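Chamado 324 – Tampo branco com aspecto acinzentado e fita de borda clara
Fila: Assistência pós-venda / Mobiliário
Produto: mesa de trabalho Festovari, tampo branco fosco
Local: sala de apoio, unidade Evcombe
Aberto por: Salim Mwakyusa
Prioridade: normal
Situação: aguardando visita

Descrição inicial (Salim Mwakyusa, 9h12)

Recebemos a mesa em setembro e desde então o tampo nunca ficou branco de verdade. No catálogo é branco. Na sala é um branco puxado para o cinza, mais forte em uns pontos do que em outros. Passo pano com detergente neutro no fim do expediente e no dia seguinte está igual. Quero saber se é defeito do revestimento, sujeira que entrou no acabamento ou se mandaram outra cor. A fita da borda também me incomoda: é de madeira clara, e eu tinha entendido que viria tudo branco.

Resposta do suporte (9h40)

Bom dia, Salim. Agradecemos o contato. O acabamento fosco pode apresentar variação de tonalidade conforme a iluminação do ambiente. Recomendamos limpeza com o produto Imum, diluído conforme o rótulo, e nova avaliação após a secagem. Favor enviar foto do tampo.

Salim Mwakyusa (10h05)

Já imaginava que a primeira resposta seria "iluminação". A mesa anterior ficava no mesmo lugar, debaixo da mesma lâmpada, e era branca. Vou testar o Imum porque vocês pediram, mas registro que não acredito muito em produto de limpeza vendido pela mesma loja que vendeu o móvel. A foto segue.

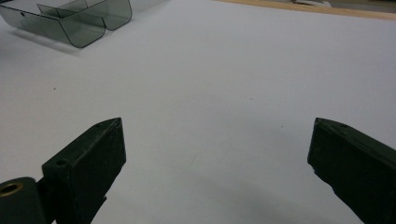 Anexo 1 – Tampo e fita de borda, com a bandeja fumê no canto.

A foto mostra o tom de que estou falando. Perto da fita dá para comparar bem, porque a madeira clara fica ao lado do fosco. Reparem que o cinza escurece mais embaixo, do centro para a direita. Admito que essa parte é sombra, não vou brigar por ela. O meu problema é o resto do tampo.

Resposta do suporte (10h51)

Salim, obrigado pelo anexo. De fato, a parte mais escura tem aspecto de sombra difusa. No restante, pela foto, não identificamos bolha nem descolamento da fita, mas a imagem não permite descartar nada. Pode nos dizer:
– se a superfície fica áspera ao passar a mão;
– se o pano sai sujo;
– se a bandeja fumê fica sempre no mesmo lugar.

Salim Mwakyusa (11h20)

Áspera, não. O pano sai limpo, e por isso mesmo não compro a tese da sujeira. Se fosse sujeira, alguma coisa teria de passar para o pano.

A bandeja fica sempre naquele canto. Se a ideia é dizer que a bandeja manchou o tampo, levantei agora para conferir e debaixo dela está do mesmo tom que o resto. Nem mais claro, nem mais escuro. Isso também derruba a hipótese de amarelado por sol, que imagino ser a próxima.

Teste 1 – Imum diluído (registro de Salim, 13h30)

Diluí como manda o rótulo. Apliquei em uma faixa de 10 cm junto à fita, deixei 5 minutos e retirei com pano de microfibra. Depois de seco, nenhuma diferença entre a faixa e o tampo ao lado. O cheiro é agradável, se isso entra na avaliação.

Teste 2 – Imum puro (registro de Salim, 14h15)

O rótulo não proíbe, então fiz. Mesma faixa, mesmo tempo. Enquanto molhado parece mais branco, e suponho que seja daí que saem as fotos de antes e depois da propaganda. Seco, voltou ao que era. Sobrou uma película que precisei tirar com água, em duas passadas.

Resposta do suporte (14h38)

Pedimos que não utilize o produto puro sobre acabamento fosco, pois pode criar brilho irregular. O teste diluído já é suficiente para indicar que não se trata de sujeira superficial. Próximo passo: comparar com uma folha de papel sulfite nova, em dois pontos do tampo, com a lâmpada acesa e depois apagada. Informe também o código da etiqueta colada sob a mesa.

Teste 3 – Papel sulfite (registro de Salim, 15h10)

Lâmpada acesa, ponto A (junto à bandeja): o papel é nitidamente mais branco.
Lâmpada acesa, ponto B (meio do tampo): idem.
Lâmpada apagada, só janela, ponto A: ainda mais branco que o tampo, com diferença menor.
Lâmpada apagada, ponto B: igual ao anterior.

A luz muda alguma coisa, portanto. Não muda o bastante para fazer de um tampo cinza um tampo branco. Papel sulfite leva alvejante e sei que vão me responder isso, então repeti com uma porta de armário branca que tenho aqui. A porta também ganhou do tampo.

Quanto à etiqueta: está rasgada na metade. Leio "Festovari" e, embaixo, só o algarismo 2. O restante ficou colado na embalagem, que foi para a reciclagem em setembro. Se o código era tão importante, podiam ter colado onde não rasga.

Resposta do suporte (16h02)

Consultamos o pedido. A linha tem duas versões de tampo claro: "branco" e "branco névoa", esta última com leve tom cinza e fita de borda em madeira clara. O seu pedido consta como "branco". Pelo relato e pela fita visível no anexo, é possível que tenha sido separada a versão névoa. Não podemos confirmar sem o código completo. O fornecedor do tampo, Oyelaran, identifica o lote por uma marcação impressa na face inferior, perto do pé traseiro. Consegue verificar?

Salim Mwakyusa (16h25)

Quer dizer que existe uma versão acinzentada com fita de madeira, eu reclamei às 9h12 de tampo acinzentado com fita de madeira, e passei a tarde esfregando. Anotado.

Olhei embaixo com lanterna. Perto do pé traseiro esquerdo não há marcação. Perto do direito há um borrão azul que pode ser carimbo e pode ser caneta. Não vou adivinhar letra.

Resposta do suporte (16h50)

Lamentamos o transtorno. Encaminhamos para visita técnica com mostruário das duas versões. Confirmado o envio trocado, o cliente poderá optar por substituição do tampo ou abatimento. Até a visita, pedimos suspender os testes com Imum.

Salim Mwakyusa (17h04)

Suspensos com prazer. Prefiro a substituição, desde que a furação do tampo novo coincida com a da estrutura. Peço que o técnico meça antes de desmontar, pois não quero ficar com dois tampos e nenhuma mesa. E que traga a amostra física, de tamanho decente. Por tela eu não comparo mais nada.

Nota interna (17h15)

Situação alterada para "aguardando visita". Separar amostras branco e branco névoa. Pedir à Oyelaran o padrão de marcação do lote. Limpeza descartada como solução. Cliente aguarda data.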